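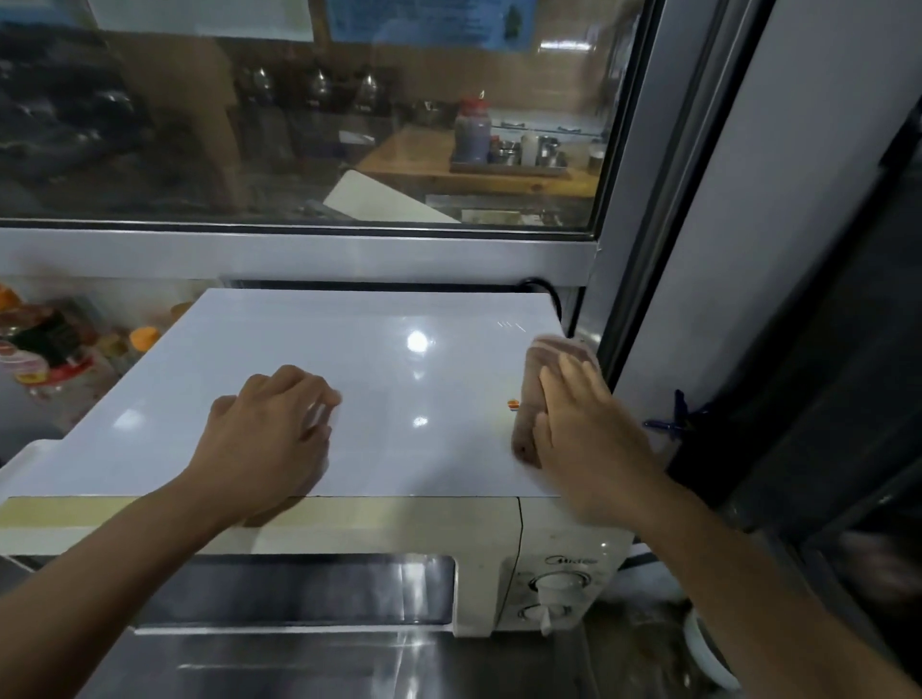 Household robots learn wiping faster from two-handed recordings, group finds

May 23, 2018 - Robots that learn chores by watching people do better when the recordings show both hands, according to results released by the Kilik lab at Flindcombe.

The group, led by Elli Kokkonen, trained a two-armed robot called Zatetti on 1000 short recordings of people cleaning kitchen surfaces, all taken from the person's own point of view. Wiping the top of a microwave oven with a folded cloth, with the other hand resting on the surface, is typical of the material.

Earlier work at the lab tracked only the hand holding the cloth. The robot copied the stroke well enough but often pushed light objects along the counter. In the new method, the position of the free hand is learned as a separate signal, and the robot decides where to place its second arm before it starts to wipe.

Zatetti was tested in 3 kitchens it had no recordings from. It finished the task without shifting the object more often than the older version did in all of them. Glossy surfaces were still a problem - reflections from ceiling lights were sometimes taken for spots that needed cleaning.

"The hand that isn't doing the job tells you a lot about the job," said Kokkonen.

Hilkka Nurmi, who ran the tests, said the two versions used the same arms and the same cloth, so the difference comes from the training.

The lab plans to repeat the tests in October with dish racks and cupboard doors. Funding came from the Koivisto foundation.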